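Okay, small thread on house rules for hand-held gripper work, because I spent my whole Saturday rewriting ours and I have opinions!

1/ Cables first. If a cable can reach your foot, it will. Route it away from your chair before you pick anything up.

2/ Fabric is where the sloppy habits show. Close slowly, pinch a small fold, and wait a beat before you pull.

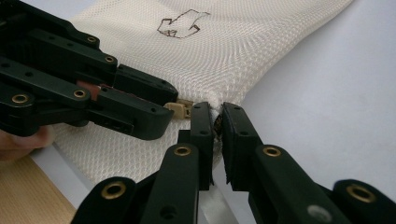 3/ Same start every time. We used to let people begin wherever they liked and Mali Phillips had to toss 48 takes out of 200. Painful (sorry, Mali).

4/ Keep both grippers level when there's something stretched between them. Arms get tired way before you notice, so swap out every 4 takes. Yes, even if you feel fine.

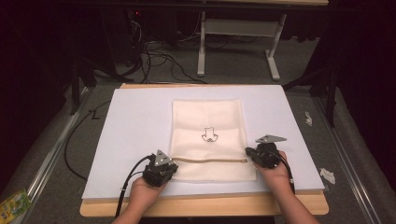

5/ Write down the bad takes too! Our Eninmont log has a plain column for "dropped it" and it's the one I read most.

6/ Check your fingertips before each round. Chips, scuffs, anything peeling, put it in the log.

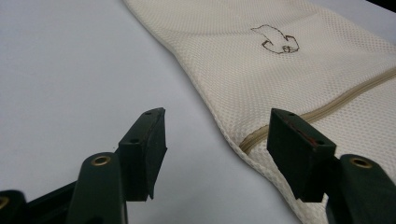 Mesh laundry bag, zipper side, at the Eninmont table

7/ Full rules go up in December. Send me yours, I'm stealing the good ones.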